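The Alstead Cup

Single cup, pink. $2 each or a stack of 17 for a bit less per cup (the discount shows up when you get to checkout).

Okay, so I've been selling kitchen stuff under the Ostanen name for a good while now, and I did not expect the thing people write to me about most would be a plain plastic cup. I carry nice pitchers! I carry the Givon tray, which took me forever to get right! But no, it's the cup, and I kind of get it, because I have a whole shelf of them at home and I reach past the glasses to get to them every single day.

It's a simple shape. It starts narrower at the bottom and gets wider toward the rim, and there's no handle, no lid, no straw hole, no cartoon. The finish is matte and the plastic lets a little light through, so you can tell how full it is if you hold it up to the window. I'm picky about pink (I grew up in a bathroom that was entirely pink, long story) and this one I like.

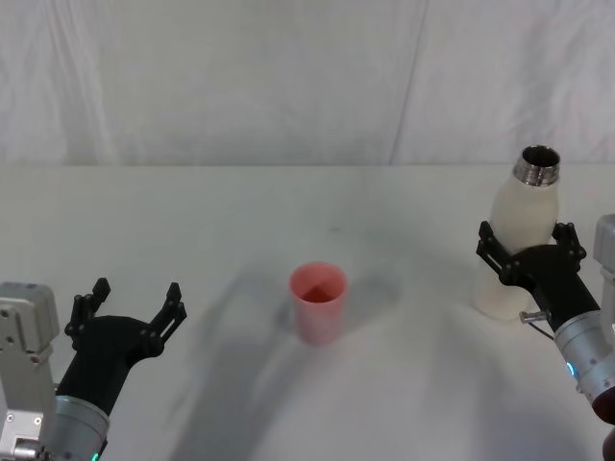 My first batch was a different shape, straight up and down, and it was a pain. They wouldn't stack, they jammed together in the dishwasher, and my sister's kids knocked over so much juice with them that she gave the whole set back to me in a grocery bag. With the taper they nest inside each other, and a stack of 17 fits on the short shelf over my coffee maker with room left for the filters. If they ever grip each other a little too well after a hot wash, give the bottom one a twist and it comes right off.

What I use mine for, in no special order: water by the bed, milk, rinsing after brushing teeth, paint water, scooping birdseed, holding the scissors, and lemonade on the porch. Also pancake batter, once, when every bowl was dirty. I wouldn't put coffee in it. It's a cold drinks cup, and I mean that! Hot stuff makes the wall feel soft in your hand and you won't enjoy it.

A few things I get asked all the time:

Dishwasher? Yes, top rack. I run mine on the normal cycle. The bottom rack is too close to the heater in a lot of machines, mine included.

Microwave? No, please don't.

Does it stain? Tomato juice and grape will leave a faint tint if you let them sit overnight. A spoon of baking soda and some warm water got mine back to normal, and I left that one for an entire weekend.

Does it tip? Any light cup can tip when it's got nothing in it. Once there's a drink in there it stands fine on a flat table. On grass it's your own adventure.

Pouring into it is easier than you'd think for something this light, by the way. The wide rim gives you a decent target, even from a big bottle or when you're half asleep. I'd stop a finger below the top if a little kid's going to carry it. And if you're pouring something fizzy, tilt the cup some and go slow, same as with any other glass. I forget this every time and then I'm wiping the counter.

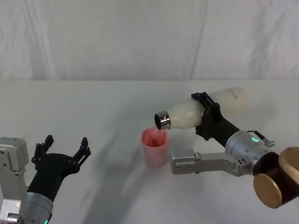 Negin Talebi wrote in to say that she pours with the cup flat on the table and never holds it, and that her two-handed pourers at home do much better this way. She also wants a smaller one, a real toddler size, and says she'd buy 50 of them tomorrow for her daycare room, in any color at all, as long as they stack inside the ones she's already got.

I hear you, Negin! A small one is on my list. I've been going back and forth with the molding shop over the rim, because when you shrink this shape the edge ends up too thin for my taste, and I don't want to sell a cup that feels sharp on the lip. Maybe December. Don't hold me to it.

Shipping: I pack orders on Thursday, so anything that comes in by Wednesday night goes out the next day. Stacks travel in a snug box with paper, single cups go in a padded mailer. Orders over $69 ship free, and yes, you can mix in other things to get there (the Betancur pitcher plus a stack or two gets you most of the way).

Returns: if one shows up cracked, send me a photo and I'll mail a new one. You don't need to send the broken one back. If you just don't like the pink, that's fine too, you've got a month, but I'll need those back unused.

For bigger orders, schools or parties or whatever you've got going on, use the contact form and put "cups" in the subject so I see it.

Sofia Lazaridis, Ostanen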